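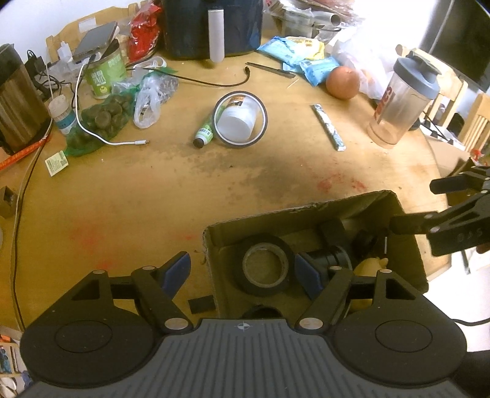
Hand-held gripper: do the pivot pins really need a weekly going-over?

Posted by Nisreen Salameh, May 2025

We have a pair of hand-held grippers from Zustusier, black fingers with blue pads, and they get used at a cluttered table, mostly for moving small things in and out of a cardboard box. The right finger on one of them has started to feel sloppy when it's opened wide. The Zustusier sheet says to clean and oil the pivots every 20 hours. I have my doubts, having never oiled the other one, and it feels fine. Is this a real job or a way of selling oil?

Suron

Oil is the last thing I'd put on it. It gets onto the pads and then they slip. Some of that slop may not be in the pins at all. I'd go in this order:

1. Wipe the pads with a dry cloth and look for a lifted edge. A loose pad feels a lot like a loose joint.

2. Close the fingers, hold the gripper over the table and wiggle each arm at its silver pins, one at a time. Only tighten a pin that moves. I don't believe in doing the whole set "while you're in there" — that's how one side ends up stiffer than the other.
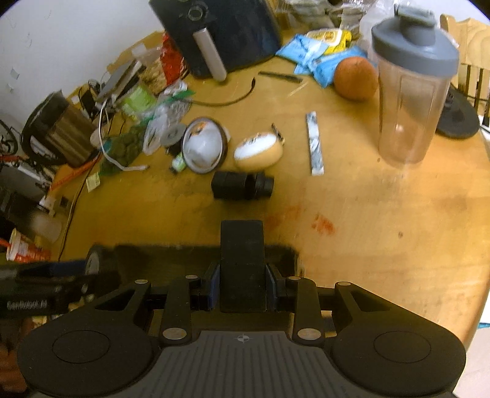 3. Open and close it 7 times with nothing in the way. If the two sides don't move together, back the last pin off a little.

4. Try it on something round that rolls. A box with square sides will flatter a bad gripper.

Ours has done 636 hours on that and no oil. One gripper proves very little, I know.

Hakim

just buy new pins, they're cheap

Brerkent

Not so sure about new pins. I put a set in last December and the play came back after around 3 weeks. The holes in the arm had worn oval, so check those before you order anything. Suron's step 2 won't tell you which one it is — you have to pull the pin and look.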